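Sturnex open day, Saturday: who went?

Board: Shows, visits and days out

feeder_bowl
Went along to the Sturnex open day on Saturday with my brother-in-law. Queue out of the door at ten, and 48 people per tour, which is too many people for one corridor. Big arm stacking crates in the main hall, very loud, very orange. Then a side room with the hand-held grippers, where you could have a go yourself. I was better at it than my brother-in-law and have mentioned this several times since. Anyone else there?

tansley_m
Yes, on the 11 o'clock tour. Crate arm was good until it stopped, at which point a man called Walter Ticona talked about pallets for as long as it took to start again. I know a great deal about pallets now. Parking was a disgrace.

oldcogs
I'll be the miserable one. I drove 206 miles there and back for an arm that moves boxes. We had arms that moved boxes in my first job. The coffee was from Nadau next door and it was the best engineered thing on the site.

feeder_bowl
The coffee was good. But did you do the side room, oldcogs?

oldcogs
I looked in. Grown adults picking up bits and bobs with a pair of powered tongs. I can do that with my hand and there's no queue for my hand.

jig_and_fixture
They aren't powered tongs, you squeeze them yourself. The point is that you do the job by hand and the recording is used to teach the arm. Jairo Apaza explained it on our tour, quite well, though he had to do it over the noise of the crates. He said the current set is 522 recordings of people picking up small everyday things, and that it still isn't keen on anything soft.

oldcogs
So the robot learns from the public. God help the robot.

tansley_m
My tour had a lad of nine or so who was better than all of us, including the staff. He got a playing card off the table on his second try. I got it on my never.

millrace
Slightly different view. I liked the side room and thought the crate arm was the weak bit. Everyone has seen a crate go up and down. Watching someone with thirty years on a bench try to pick up a teaspoon through a gadget, and go red, is worth the petrol.

oldcogs
If that's aimed at me I did not go red. It was warm in there.

millrace
You said you only looked in!

oldcogs
I looked in for a while.

feeder_bowl
This is the best thing to come out of the whole day.

jig_and_fixture
For anyone thinking of going next time, Aletti are doing theirs in September, smaller place, and you have to book. Muñoz used to run one too but I think they stopped after the business with the fire door. Take ear plugs whichever it is.

tansley_m
Does Aletti have parking?

jig_and_fixture
It has a field.

tansley_m
I'll think about it.

millrace
Back on the grippers, I'd argue with "isn't keen on anything soft". Soft is all right if you come at it square and don't squeeze like you're wringing out a dishcloth. What did for me was thin things lying flat. You need to get them up on an edge first, and then one pad each side, and lift straight. If you tilt your wrist at all the thing swings round and you're back to the start with people watching. I've been practising the wrist bit at home with the salad tongs, and my wife has asked 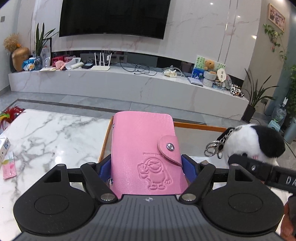 me to stop doing it at the table when her mother's here.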